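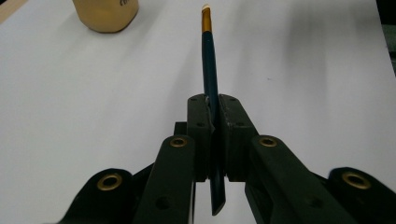
About Tirkon

Tirkon is a small company that designs and sells electronics kits for people who like to solder. We started in a rented room in Clorkgate with one microscope, two irons and a reflow oven that was before a toaster. Today we are seven persons and we have a real oven, but the room is still the same one.

The company was founded by Sayaka Yagi and Mingxuan Gu. Sayaka makes the analog part of the designs and most of the board layouts. Mingxuan writes the firmware and answers the difficult letters from customers. They met while both were repairing old shortwave receivers, and the first product was a frequency counter which they needed for themselves.

What we make

Our catalog has now 88 kits. The best known is the Drirkden, a pocket signal generator with a rotary knob and a small display. It runs from 3 AA cells and it can be built in one evening if you have some experience with surface mount parts. We make also the Dudás, a metronome kit for music students, named after the street where our first customer lived.

All the schematics, board files and source code can be downloaded without registration. You may change them and you may sell what you have changed, if you keep the license text together with the files. Several schools use our boards with their own firmware and we are glad to hear from them.

How we work

Each new board is made first in a run of 200 pieces. We pack the parts in our own room, by hand, in the order in which you will solder them. When we find a mistake in a board we write it on the errata page on the same day - also if it is an embarrassing one. Replacement parts for missing or damaged ones are free, only tell us the number on the bag label.

Visiting us

The workshop is open to visitors on Friday afternoon. Please write before you come. We have two spare soldering places, and you can bring a kit that does not work and look for the fault together with us. In October we are closed for stock counting.

Page last changed: 2014-11-21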